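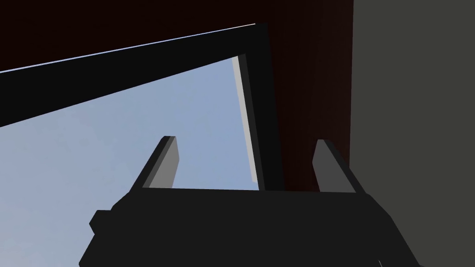
Vol. 7, No. 2, February 2022

4. The second voice in the commentary box

4.1 Where the summariser comes in

We turn now to the person who sits beside the main commentator, and who has had rather less attention from researchers than listeners seem to give them. On Ludgate, as on most small stations, this person is called the summariser. The job is passed between former players, the odd coach and, when a game is called at short notice, whoever on the sports desk has a free afternoon. The recordings we worked from are the 28 full match broadcasts held in the Hadgu archive, all of them league football, and we listened to every one from the opening music to the final handover back to the studio.

It would be easy to suppose that the summariser speaks whenever the ball goes out of play. Our first hearing rather encouraged us in that belief, and it took a good deal of patient going back over the recordings before we let go of it. A throw-in near the halfway line hardly ever brings the second voice in. A goal kick sometimes does, particularly if the keeper is slow about it. What matters far more is the way the commentator's own sentence ends. When the pitch of the voice falls and the player's name comes last ("and it's cleared by Marsh"), the summariser takes that as an open door and is usually talking before the crowd noise has settled. When the name comes early and the sentence trails off, the summariser waits, even if the silence that follows is a long one.

We had expected silence to be treated as a fault. Radio people are brought up to fear it, after all. Yet the broadcasts from the Brundunska ground have many gaps in which we hear only the crowd, a whistle and now and then the tannoy, and these are among the most pleasant stretches in the whole archive to listen to. The ground has a low stand with the commentary position set well forward, so the microphones pick up a great deal, and the pairs who worked there appear to have learned to leave well alone. The away broadcasts are busier. Many away grounds put visiting stations behind glass, and with little sound coming through the window the two voices fill the space between them, sometimes to the point of talking over each other.

Figure 3 sets out the pattern we heard most often after a goal. We give it in words, since the timings differ so much from one broadcast to the next that a scale would mislead.

Figure 3. Usual order of speech after a goal.
Commentator names scorer - crowd only - commentator gives score - summariser describes the build-up - commentator gives score again - summariser names a fault in the defence - restart

Two things in Figure 3 deserve a few words. The first is the repeated score. Commentators told us it was meant for people who had just switched on, and it plainly does that work, but it also gives the summariser time to think, and several of them were quite open about leaning on it. The second is the order of praise and blame. The build-up comes first and the defensive mistake after it, nearly without exception, and this holds even when the mistake was by far the more striking part of the goal. Only when the home side conceded late in a match did we hear the order turned about, and then the summariser often sounded a little sorry to have started there.

4.2 What listeners said they wanted

The station kept its letters and emails from listeners and was kind enough to let us read them, almost 840 in all. Most are short and a fair number are about the kick-off times. Of those that touch on the commentary, the greater part mention the summariser, either by name or as "the other one", and the complaints are nearly always of the same sort: too much opinion before the facts are settled. A listener who cannot see the pitch wants to know where the ball is. Views on the manager can wait until half-time.

There is warmth in the letters too, and we should not like to give the wrong impression. People write in to say that a summariser's laugh cheered up a wet goalless draw, or that they had at last understood the offside trap while doing the ironing. Those following through the Skellari app, which carries the same sound with a short delay, wrote in much the same spirit as those with a set in the kitchen, although they were more likely to ask for the names of substitutes.

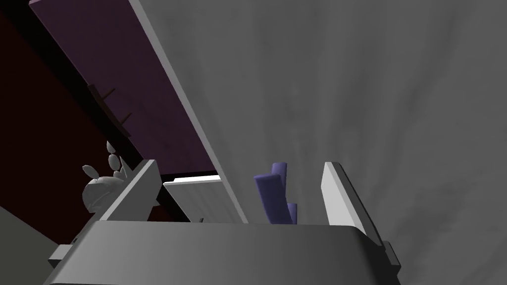
Elsie Sutcliffe told us that she turned the sound down whenever two people spoke at once, and that by the time she had turned it up again she had generally missed a corner. She did not mind which of the pair gave way, she added, so long as one of them did, and she thought the older broadcasts had been better in this respect because the summariser had to share a microphone.

We cannot test that last point, as the archive does not go back far enough, but it fits with what we heard. In the broadcasts where a single microphone was passed across after a fault in the equipment, overlapping speech all but disappears, and the summariser's turns become longer and better shaped. The commentators in question remembered those afternoons as awkward ones. Their listeners, so far as the letters show, did not notice that anything had gone wrong.

4.3 Half-time and the long turn

At half-time the balance between the voices is reversed. The commentator asks and the summariser answers, often at some length, and the questions tend to be broad ones of the "what did you make of that?" kind. We found that summarisers who had made notes during the half began with a particular moment and worked outwards from it, whereas those without notes began with the general run of play and seldom reached a particular moment before the adverts. The next section takes up these longer turns, along with the post-match interviews recorded in March.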